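Vuneo staff walk to nowhere, arrive on schedule

2022-06-12

Employees at Vuneo, the Troltorico billing company, finished their lunchtime treadmill challenge this week with 111 miles on the shared log, most of them covered at the pace of a person looking for a parked car.

The challenge ran for 30 working days on a single treadmill, which lives in the former supply room on the second floor, next to the good stapler. Anyone who wanted to take part signed up for a slot on a sheet taped to the door. The slots were 13 minutes long. Diane Beaulieu, the payroll manager who organized the thing, settled on that number after dividing up the lunch break, allowing for a change of shoes, and losing patience with the arithmetic.

"People kept asking me why it wasn't 15," Beaulieu said. "I told them they were welcome to run the sheet. They were fine with 13 after that."

The rules fit on an index card. Walking counted. Running counted the same as walking. Holding the rails was allowed, though the card asked participants not to lean on them "like you're at a bar." Miles logged while the belt was moving and the employee was standing on the side strips did not count, a line added in the second week and aimed, by general agreement, at sales.

No weight was recorded. Beaulieu was firm on this, having worked at a previous company where a weekly weigh-in was held in the break room beside a tray of lemon bars. She says the memory of that tray is still with her, and that she ate four of them.

The early days were busy. The sheet filled up by midmorning, and there was a short dispute over whether a manager could book two slots in a row and call it a meeting. By the third week the room had quieted down and belonged mainly to the regulars, who had opinions about the fan.
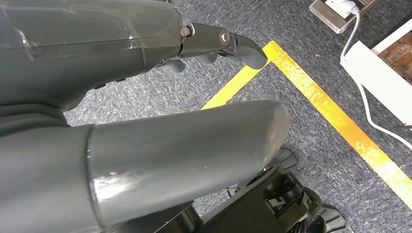
Top individual mileage went to Nurhan Sezer of accounts receivable, who had never been on a treadmill before and describes her first session as "a hallway that hates you." She began at 2 miles an hour, with one hand on the stop button, and got through six minutes before deciding that she had a phone call to return.

She came back the next day, and then kept coming back, partly for her blood pressure and partly to get away from a coworker who eats soup at his desk. By the end she could jog for five minutes without stopping, and had done so twice in front of witnesses. One of the witnesses was waiting for his slot and asked her to please wrap it up.

"My knees make a noise now," Sezer said. "They made it before, too. I just wasn't in a small room with them."

For her trouble she received a gift card worth $40 to Sönmez, the bakery across the street, a choice of prize that drew some comment. Beaulieu said the other option was a water bottle, and that everybody in the building already owns several. Sezer has spent most of the card on cheese pastries and says she would do it all again for the rest of it.

The treadmill itself, an aging Enberg, came with the building when Vuneo took over the lease. It has three working speeds, a fourth that alarms people, and a heart rate display that tends to give everyone the same reading, whether they are sprinting or reading the sign about wiping down the handles. The incline button was declared off limits early on, after the front end went up during somebody's cooldown and declined to come back down until the afternoon.

Not everyone was won over. A few people in claims review said they preferred to walk outdoors, where there are trees, and one pointed out that the parking lot has been free and open to all for years. Beaulieu invited them to log their parking lot miles on the same sheet. So far the claims department's column shows a quarter mile and a drawing of a duck.

There were also modest signs of better health, or at least of people talking about it. The vending machine still does good business, but the elevator is said to be less crowded in the mornings. Sezer reports that she is sleeping better and that the stairs to her apartment have gotten shorter. Her doctor was pleased with her numbers and told her to keep going, advice she found a little open-ended.

A second round is planned for August, with the same treadmill and a new fan. Beaulieu is considering a team format – payroll against receivable, with claims review allowed to bring the duck. She has also had several requests for longer slots, all of them from people who did not use the ones they had.

The sign-up sheet will go on the supply room door at the end of next month. Pens will not be provided, as the last four have walked off, and none of that distance was logged.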